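Cirnovier Skistano two-arm kit: long-term review

The Skistano is sold as a bench manipulation kit: two arms, two grippers, one power supply, one controller board and a bag of fasteners. Cirnovier charges $1,508 for the pair, unassembled. The arms can also be bought singly, but the software assumes two and prints a warning every time it finds only one.

I bought mine in April and built it on a table at the Kavanagh shared workshop. This review covers assembly, wiring, calibration and a few months of use on one task, clearing a tray of dishes into a rack. I picked dishes because the objects differ in shape and stiffness, and because replacements cost very little.
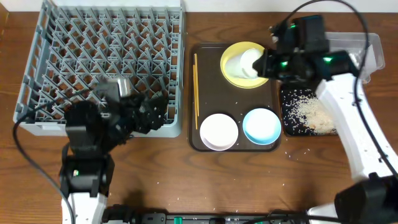
Kavanagh Workshop, 9/24/22

Assembly

The manual runs to 143 pages. The mechanical part is good, with clear line drawings and screw sizes printed at full scale in the margin. The electrical part is thin. Servo IDs have to be set one motor at a time before anything is bolted together, and the manual mentions this after the chapter in which you bolt everything together. Read the wiring chapter first.

I needed six evenings. Four went on the first arm, including taking the elbow apart again to set an ID. The second arm took the other two. Tools required: hex drivers, a small Phillips, flush cutters and medium threadlocker. The kit includes one hex key made of very soft steel. Throw it out.

Plastic parts fit well. The white links are molded, with ribs on the inside, and I found no flash that needed trimming. The black joint housings are a different plastic, slightly rougher, and the screw bosses in them will strip if you use a powered driver. I stripped one. Cirnovier sent a new housing in nine days and charged only postage.

Mounting

The base plate takes bolts or clamps. I would bolt it. Clamped to a wooden tabletop, the base creeps a little under fast moves, and after an hour of work the calibration is off by enough to matter at the gripper. With bolts through the table the drift went away. If your workshop doesn't want holes in its furniture, a sacrificial board under both bases does nearly as well, provided it's thick enough not to flex.

Spacing matters more than the manual suggests. The recommended distance between the bases leaves a generous shared zone in the middle and poor reach at the corners. I moved mine apart by one hand width. The middle zone is still big enough for a serving tray, the left arm covers the whole dish rack, and the right arm gets to the clear bin at the far side without straightening fully. Near full extension the shoulder servo hums and the gripper sags.

Cables

This is the weakest part of the design. A black cable runs outside each arm, and the clips supplied hold it too tightly at the wrist and not at all at the elbow. With the slack set long enough for full wrist rotation, the cable stands off the arm in a wide loop. That loop passes over whatever is on the table. On mine it goes over the clear bin when the right arm reaches across to the plate, and it has pulled light items along with it more than once.

Braided sleeve helps, and so does moving the elbow clip to the inner face of the link. Neither is a cure. An internal cable route would have cost Cirnovier a slightly larger joint housing, and I would have paid for it.

Power goes to a strip along the near edge of the table. The supply itself is fine. The barrel connectors are loose, and one of them dropped an arm in mid-move until I put a cable tie on it. There are no brakes, so an arm that loses power falls. Keep that in mind before working over anything you care about.

Grippers

Rated payload is 625 g at the gripper, with the arm half extended. I believe the number for short lifts. Holding that load for several minutes makes the wrist servo hot enough to trip its own limit, and it then goes limp without warning. For plates, bowls and cups the limit is academic.

The stock fingers are hard and fairly smooth. They do well on rims. A cup lying on its side on a plate can be taken by the rim and turned upright in one motion, as long as the approach is square to the opening. Come in at an angle and the cup rolls, the plate slides under it, and the pair of them travel across the tray together.

Plates are harder. A plate flat on a tray offers nothing to hold, so the finger has to go under the lip, and the lip of a shallow dish sits very close to the surface. Serving trays with a raised edge of their own make this worse. I got reliable results only after gluing a thin strip of rubber to the lower finger and slowing the last part of the approach to a quarter of normal speed.

Release into the rack is a separate problem. My rack has diagonal dividers, so a plate has to be rotated to match the slot before it goes down. The controller's tool-rotation command works in fixed steps, which are too coarse for this. There is an undocumented setting, wrist_fine, that halves the step. Turn it on and leave it on.

Grain

I keep a shallow black tray of dry rice on the right-hand side of the table for scooping and pouring tests. The Skistano can do it, slowly. Be aware that rice gets everywhere, and that the joint modules are not sealed. A grain in the base bearing sounds like a failed gear. Before opening a joint, turn it by hand through its whole range with the power off and listen for where the click is. A gear fault repeats with the gear; a loose grain moves.

Brush the table toward the front edge and away from the bases. Compressed air drives the grains in deeper.

Software

The controller software installs without trouble on a clean machine and with a good deal of trouble on anything else. It wants its own version of the serial library and will replace yours without asking. Put it in a separate environment.

Teaching by hand works well. Release the motors, move the arm, press record, repeat. Playback is smooth and repeatable to within a couple of millimeters on a bolted base. Two-arm playback is less good. The arms start together but run on independent clocks, and over a long sequence one gets ahead of the other. I break sequences into short blocks with a sync point at the end of each. The sync command exists, it's called meet, and it is on the last page of the manual.

Collision checking is limited to the arms' own links. It does not know about the cable, the rack or the table. I set a soft floor slightly above the tabletop for general moves and lower it only for picks.

Chopsticks

I left these until last. A thin stick flat on a tray is at the edge of what the stock fingers can take. The gap between the closed fingertips is uneven – mine had daylight at one corner – and a stick will sit in that gap and pivot. Filing the fingertips flat took twenty minutes per gripper and made the largest single improvement of anything I did. After that, picking the stick near one end and letting the other end hang down worked most of the time. Picking at the middle did not, since any swing clips the rim of the tray on the way out.

For the rack, a stick wants to go in vertical, between dividers or against a plate that is already in place. Load the plates and bowls first. They narrow the opening and give the stick something to lean on. Watch the forearm on the way across, too: when the left arm reaches for the serving tray it passes low over the near edge of the rack, and tall dishes at that end will get hit. I fill the rack from the far side.

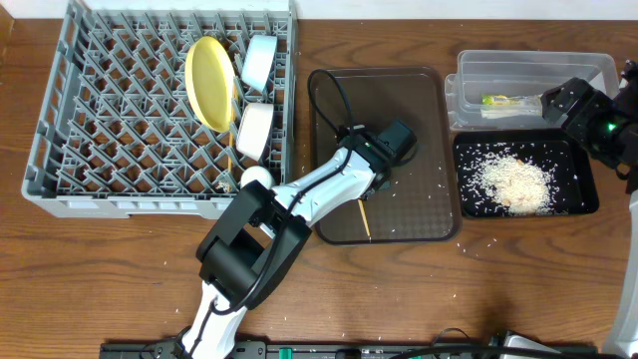
Sorcha Duggan: Agree on the fingertips, disagree on filing. I took mine down too far and then the fingers bottomed out before they closed on anything thin. Branetti sells a soft pad set that fits the Skistano with the original screws, and the pads make up the unevenness without removing material. They do wear, and they pick up rice dust. Wipe them before each session. On the clock drift, try lowering the baud rate on both arms. Mine stopped drifting on everything short of a very long run.

I have since tried the baud rate change. It does reduce the drift, at the cost of slightly rougher motion at low speed. I haven't tried the pads. Caoimhe Ní Chonaill has a set on her kit and reports that they grip bowls better than bare fingers and let go of plates worse, which matters if your rack slots are narrow.

Verdict

For the price, the mechanics are good and the repeatability is better than I expected. The cable routing is poor, the connectors need a cable tie from day one, and the manual is in the wrong order. Support has answered every message, usually within two days.

I would buy it again for bench work with light objects and a fixed layout. For anything heavier than crockery, or anywhere a falling arm could do damage, look at something with brakes. Spares I would order along with the kit: one joint housing, one wrist servo, two sets of fingers, and a second bag of the short screws, which are an odd length and hard to find locally.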